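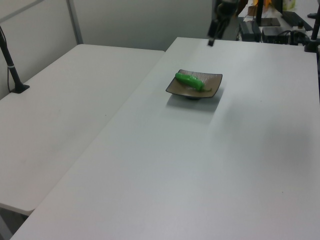
Fig. 1. Green chili on the small footed plate, main table.

Saturday, March 17, 2018 – bench notes, tableware and props

Started the tableware check for the Torkside set. First item is the small square plate, dark brownish-gray, rim a shade darker than the well. The inner surface has a slight ribbed texture and the edges turn up gently. It stands on a small round foot, so the corners overhang and throw a soft shadow on the table.

Weighed at 200 g on the Zavala scale, repeated 2 times, same reading. Entered on the Mullitz sheet as item 15.

The chili is laid corner to corner. With the curved stem pointing into a corner it uses the full diagonal. Laid parallel to a side, the stem would sit against the rim. Keep the diagonal for all long items.

Gray on light gray is fine for contrast. The green reads clearly against the dark glaze. No need for a cloth.

The second table still has smudges. Wipe with plain water first, then the Altar cleaner if they stay. The seam between the two tables should be checked for level before anything round goes near it.

To do:
Measure foot diameter.
Ask Elvia Escobedo whether the October plates had the same foot.
Felt pad for the foot – try the thin one.

Recent entries
Bowl weights, second pass
Rim chips and how to log them
Shelf labels

Home | Notebook | Inventory | Search

Contact the workshop | Back to top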